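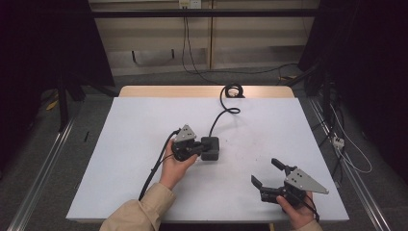 Gellongate wrote:
> I would skip the cube and get a flat strip with a long row of outlets.
> The cubes look tidy but once you put two chargers side by side they
> bump into each other, and then you have lost half of what you paid
> for. Also, how do you keep the cord from ending up all over the table?
> Mine never stays where I put it.

I had a flat strip for years and got rid of it, so let me give the other side.

My worktable is against a wall with cabinets. The flat strip took up the whole back edge, and every time I pulled the table out to clean, it slid down behind. A cube sits where I put it. It is black, it has outlets on the side faces, and it takes up about as much room as a coffee mug. I can turn it so the side I need is facing me.

You are right about the chargers. Two big ones on the same face will not fit. What I do is put one on each face and use the remaining outlets for ordinary plugs. With a laptop charger, a lamp and a label printer I have not run out yet. If you have five or six bulky adapters, then the flat strip is the better choice and I won't argue.

On the cord. The one on mine is thick and it remembers the shape it was packed in. 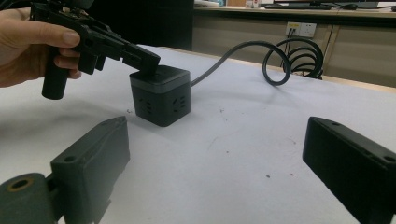

I stopped trying to make it lie straight. The extra goes in loops at the back of the table, near the wall outlet, and only the length I need comes forward to the cube. When everything is where I want it I put two hook-and-loop ties on the loops, not too tight. Twist ties cut into the jacket on my old one, so I don't use those now. I would not leave a cord coiled up tight if you are running a heater or anything like it — but a heater should not be on a power strip to begin with.

For Chiu, who asked about load: read the label on the bottom of whatever you buy and add up what you plan to plug in. My laptop charger is 65 watts. Everything on the table together comes to 130. That is nothing for a strip, but one hair dryer would change the picture.

One more thing on placement. If the table is light in color, scuffs show. Mine has gray marks all over it from dragging things back and forth. I pick the cube up now when I move it. Felt pads might help but I haven't tried them.

Does anyone have a good way to label the plugs themselves? I tried masking tape and it came off by July.

Felex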